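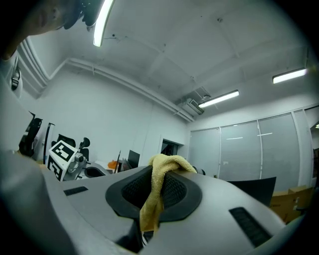
**Singers wanted for the Wetden Winter Sing, January**

We need voices! The Wetden Winter Sing is a community choir that gets together once a year, learns a short program of songs in a few weeks, and sings it for whoever wants to come and listen. We're putting the January group together now, and there is room for 70 singers. Altos and tenors, we are looking at you especially, but every kind of voice is welcome, including the kind that hasn't been used outside the shower in years.

There are no auditions. You don't have to read music. If you can hum along to the radio and land somewhere near the tune, you can do this, and you'll be standing next to people who can do it a little better and will carry you through the hard bits. Plenty of our regulars started out mouthing the words in the back row.

## What we're singing

Fulgencio Ventura is directing again, and he has picked a program that I can't wait to get started on. There's a set of old work songs with big, easy choruses, two lullabies (one of them in Spanish, words provided, and he'll go over the sounds slowly with everybody), and a long round that starts with one voice and ends up with the whole room going. If you have never been in the middle of a round when it finally locks together, I'm a bit jealous of you, because you get to hear it for the first time.

We also have a brand new piece! Fulgencio wrote it over the summer for this group. It's called "Plosus," it lasts 5 minutes, and it includes clapping, whispering and a fair amount of stamping. Bring shoes that make a decent noise on a wood floor.

## When and where

Rehearsals are in the upstairs room at Bautista Hall, evenings from 7:00 to 9:00, with a break in the middle for tea and whatever has been baked. There are 12 rehearsals in all, and the full list of dates goes out with your sign-up letter. The concert is downstairs in the main hall on the last weekend of January.

We ask you to make it to nine of the twelve. Life happens, kids get sick, roads ice up, so just send a note if you'll be missing one. The final two rehearsals are the ones we really do need you for. That's when we work out where everyone stands, how we walk on and off, and who is holding the folder for the person with the bad shoulder.

The upstairs room is warm once it gets going but slow to start, so wear layers. There is an elevator at the back entrance on the parking lot side, and chairs for anyone who would like to sit, at rehearsals and at the concert too.

## Who can join

- Anyone 16 or older. Singers aged 12 to 15 are very welcome with a grown-up who sings too.
- Anyone in Wetden or close enough to get here in winter weather.
- People who sang with us before and people who have never sung with anyone.

If English isn't your first language, come anyway. Word sheets are printed in large type, and we go through every song line by line before we put it together.

## What it costs

Nothing. The hall is lent to us and the music is paid for out of last year's concert collection. If you'd like to put a few dollars in the jar on the tea table, it goes toward copying. You'll need a pencil, a water bottle, and a black folder if you own one (we have a box of spares).

## We're looking for a few other people too

**A rehearsal pianist.** This one is paid, $97 per rehearsal and the same for the concert. You should be comfortable picking out single voice parts, jumping to bar 40 when someone asks for bar 40, and playing the same four notes for the tenors as many times as the tenors want. The piano upstairs is an old Jurkar upright with a lovely soft tone and one sticky key near the top.

**Section helpers.** If you do read music and you like explaining things, we'd love one helper for each voice part. You'd take your section into the side room for a short stretch of each evening.

**Hands on concert day.** Setting out chairs, handing out programs, pouring cider. No singing needed, and you get to hear the whole thing from the door.

## How to sign up

Fill in a card at the front desk of Bautista Hall, or leave a note there marked "Winter Sing." Tell us:

- your name and the best way to reach you
- high voice, low voice, or no idea (we'll sort it out together on the first night)
- whether you need large print, a chair, or a ride
- any dates you already know you can't make

Pianists, please add a line or two about what you've played for before, and Fulgencio will call to set up a short, friendly run-through.

Cards are due by 01/12/2022. If you have a neighbor who sings while shoveling the driveway, bring them along!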